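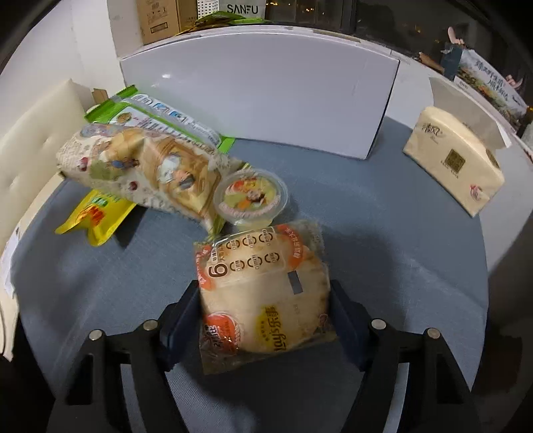
We use cookies to keep you logged in and to measure traffic. Accept | Settings

Padded fingers vs bare fingers on soft packaging

Print this thread | E-mail this thread

avarma
I have been comparing two finger sets on the hand-held gripper, both cut to the Drasby pattern. Set A is bare printed plastic. Set B has dark padding on the inner faces. Targets are bagged bread buns, jelly cups and crisp-type snack bags.

With the bun, set A slides up the wrapper unless I squeeze hard enough to dent the bread. Set B holds at much lower closing force. I did 300 grasps per set and logged every slip by hand. Set A slipped 107 times. I am still going through the log for B but it is clearly lower.

k_kaimal
What counts as a slip? If the film moves and the bun stays put inside it, I would log that separately. Sealed bags have air in them and the film shifts before the contents do.

avarma
Any visible movement between finger and film. I take the point about the film. I can split it for B, not for A, as I only wrote yes or no.

Arumugam_A
Then the two sets are not comparable. Run A again.

Also, padding hides the problem. We used it on the Zorance arm and it was fine until September, when the surface went shiny and grip fell off. It had done some 1,000 cycles by then. Bare fingers with a ribbed face are worse on day one and the same a year later.

chenxi_d
Disagree with Anil. Pads are cheap and you change them. Ribs mark soft bread, and on a small jelly cup you only touch two or three of them, so the cup tips. I would keep B and wipe the pads between objects, as film leaves residue.

Arumugam_A
Who is wiping pads between objects on a long run?

chenxi_d
We are. Every 5 grasps.

k_kaimal
Aravind, how are you setting closing force on a hand-held unit? If it is by feel, the person holding it is a bigger variable than the fingers.

avarma
By feel, with a stop on the trigger for the bun. Parvathi did half of set A and I did the rest. I will rerun A with one operator, film and contents logged separately, and post both tables.

Recent threads
Drarnitz controller drops commands at low battery
Wrist camera focus at short range
Konstantinidis finger mounts: screw lengths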